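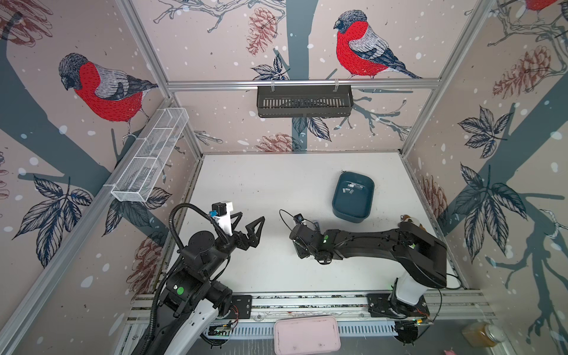
Zekham ready-mixed wallpaper paste, 8 lb tub. Back in stock at the Kekonville store, and online orders go out again from 24/08/2025. Sorry for the wait, the May shipment sold through way faster than planned.

**What it's for**

- Paste-the-wall papers, most weights
- Lining paper
- Vinyl, if the back is paper. Foam backed vinyl no, get the Eskola heavy grade

**Not for** outside walls, bare metal, or fresh plaster that hasn't been sealed. Please don't try the bathroom ceiling either.

**How to use**

Stir first. It settles in the tub and the top looks thin, stir it anyway. Roll it on with a short nap roller, one strip wide plus a bit. Hang, smooth from the middle out, trim with a new blade. You get 20 minutes to slide things around before it grabs, less if the heat is on.

Old walls: wash, fill, sand, prime. Glossy paint needs a scuff or teh paste just sits there.

Drips wipe off with a damp sponge. Do it right away, it dries clear but shiny.
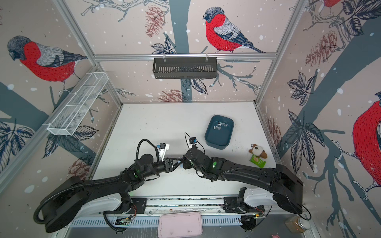 One customer wrote in that the paste held fine but her seams opened up overnight, and could we please say something about fans. OK: no fans, no space heater, windows shut till morning. It needs to dry slow. If a seam does lift, dab a little paste under it with an artist's brush, press, go over it with a seam roller. Gently, or you squeeze it all back out.

**Storage**

Lid on tight. Keep it from freezing, frozen paste goes lumpy and won't come back. Opened tubs are good for 3 months.

**Goes with**

- Lirneo seam roller, hard rubber
- Lirneo smoother, felt edge
- Snap-off blades, buy more than you think

Bundle with both Lirneo tools at checkout. Limit 2 bundles per order for now. 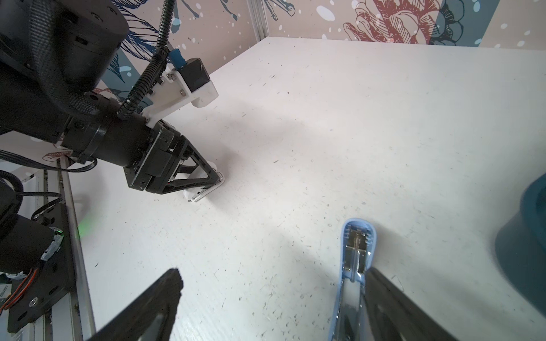

Does it come off again when you move out? I rent and don't want to lose my deposit.

Reply from the store: Depends on the wall more than the paste. Over good primer, most papers soak off with warm water and a wide scraper. Straight on drywall with no primer, expect damage. Test a strip behind a door first and ask your landlord before you buy.

**Returns**

Unopened tubs only, with reciept. Tools any time if they're clean. Pickup is at the side counter in Kekonville, bring your order number.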